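Home Projects Docs Members Downloads Contact

# Tranov bin sorting set

Wrist camera recordings from the fall term project of the Lam robotics club. The arm picks loose parts out of plastic bins and puts them where they belong. Students drove the arm by hand for every episode in this release.

## What is in it

- 385 episodes, one pick and one place each
- 273 of them marked as clean by a reviewer
- 2 part families: wire bundles and circuit boards
- a text file per episode with the operator's initials, the part family and a free comment

The remaining episodes are kept on purpose. They include drops, double grabs and a few where the operator gave up. Filter on the `clean` field if you don't want them.

## Why these parts

The club gets old motor drives and harnesses from Fandow, a repair shop that lets us take what it can't use. Wires were the first family we tried, and they are still the harder one. A bundle has several ends that go their own way, and the ends snag on bin rims. Operators are told to grab near the tape and lift straight up before moving sideways.

Boards are stiff, so they are easier to carry, but there are only a few good places to hold one. We let operators grip over the face of the board if the edge can't be reached. Don't copy this on boards you plan to power up again.

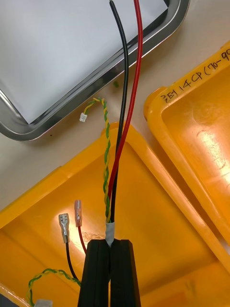
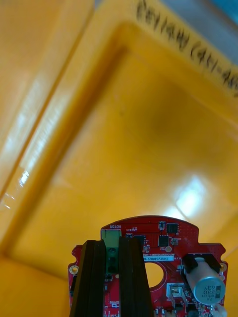
*Wrist view, one part held in the gripper: a taped wire bundle (first) and a red motor board (second).*

## Recording

Episodes were recorded in September, mostly after 4 p.m. when the workshop was free. The bins stay on the table between episodes, and the operator may move them by hand. Bin positions are not logged. If your method needs fixed positions, this set is the wrong one.

Lighting is whatever the ceiling gives. The bins are shiny and the glare moves around as the wrist turns. We tried a matte spray on one spare bin and it flaked off on the parts, so we went back to plain bins.

Some bins have marker writing on the rim. It comes from the shop's own stock system and does not match our labels. Please don't use it as ground truth – the part family in the text file is the only label we checked.

## Layout

 tranov/
 wires/
 boards/
 notes/
 index.csv

Each episode folder holds the wrist video, the joint log and the gripper log. The joint log starts slightly before the video in the early wire episodes. Use the `offset` column in `index.csv` to line them up. Episodes without a value there need no shift.

## Known problems

- Focus is soft when the part is moving fast. Writing and small print are often unreadable.
- The gripper log shows commanded opening only. A closed value does not mean a part is held.
- Two operators did most of the wire episodes, so their habits show. Both like to come in from the same side.
- Comments are in mixed English and Chinese, and a few are just "ok".

## Training notes

Hsiu-ying Kwan trained a small policy on the clean board episodes, stopping at 800 passes over the data. It reaches for the right part most of the time and is poor at letting go. The same settings on wires gave nothing useful. Her config files are in `notes/`, unchanged.

Chih-ming Wu wrote the playback tool, Ullemance. It steps through an episode with the logs drawn under the video. It runs on Linux only for now.

## Use

Free for classes and club work. Ask us before putting it in a product. Fixes to labels are welcome as a patch to `index.csv`; please leave the episode numbers alone.

Share 2 comments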